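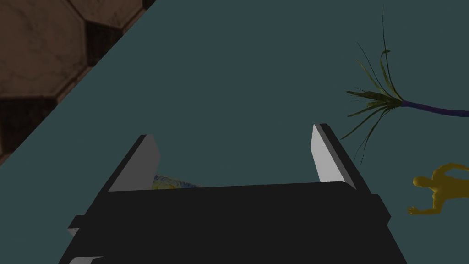

House rules for sim tabletop scenes, second try

Search this blog Go

I promised Salma Benjelloun I'd write up our scene rules before the July break, and she's now asked me twice (once in the elevator!), so I'm doing it on a Saturday with a big mug of tea.

Some background. At Sareck we test grasping policies in simulation before anything goes near the real arm at Mumdale. For ages everybody built scenes however they liked, and then we'd sit in a meeting comparing success rates that had nothing to do with each other. One person's table was tidy, another's looked like a yard sale. So we wrote some rules. The first set ran to 36 of them and I don't think a single person read to the end, me included. The new set has four, and people are using them!

Rule one: every scene has clutter the policy doesn't need. A plant tipped on its side, a yellow figurine lying near the edge, whatever, as long as it's in the view and isn't the target. Tarek Tazi fought me on this and I still think I'm right. Real tables have junk on them.

Rule two: some starts have to be awkward. If the wrist view only ever shows a target sitting nicely in the open, you'll learn nothing about what happens when the palm hides most of it. I like a start where you get a thin wedge of pattern peeking up by one finger and that's your lot. We ask for 14 of those in every batch.

Rule three: write down the seed, the lighting and the starting pose before you run, in the same file, every time. I know, I know. But Driss Soliman lost most of a week trying to rebuild a run from memory, and I was the one who'd forgotten to save it, so I have strong feelings here.

Rule four: no throwing out failures. If the gripper knocks the target off the table, it counts. You can tag it, you can grumble about it in the notes, but it stays in the score.

Still arguing about: how many repeats is enough. Rania wants 20 per start pose, and I'd be happy with fewer if we vary the table more. Send me your opinions, especially if you've tried it both ways.

Print this post | E-mail this post

Recent posts
Why I stopped trusting our Pusar benchmark
Labeling cables, a love story
Notes from the Sarmiento workshop
Emergency stops and where we put them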